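Notes - monitor pricing talk, Thursday, slot after Graça Teixeira

Open cold. No hello slide. Ask who bought a monitor at launch. Hands up. Ask who regrets it. Wait.

Then the Keron preorder. 398 dollars, 21 inch portable, ships in May. Voucher thrown in - but only good in their own store, and only on orders over the price of the stand. Read the small print line out loud, slowly. People laugh at this bit, let them.

Point to make: voucher isn't a discount. Full price leaves your card today, voucher shows up 6 weeks after shipping. Belmiro Mendes still waiting on his. (check he's ok being named)
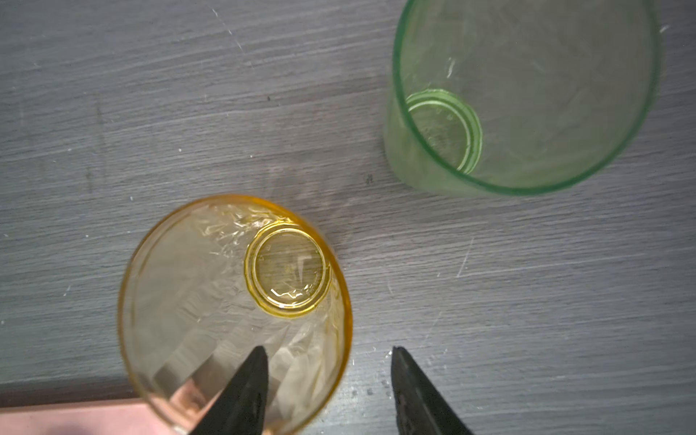

Two glass cups, amber and green, on a gray wooden tabletop.

Next, Wedness. Same panel, they say. Plain price cut, no code, no account. 2 year warranty vs one. Dont get dragged into refresh rates here, Horácio will ask, park it for the end.

Return windows - preorder clock starts at delivery or at payment? Keron page says one thing, the email says the other. Show both. Skip if running late.

What I'd do: wait for the first real reviews, price it without the voucher, then decide. Say what I paid for mine. Yes, full price.

Qestions. Repeat each one into the mic. Hand clicker to Abílio.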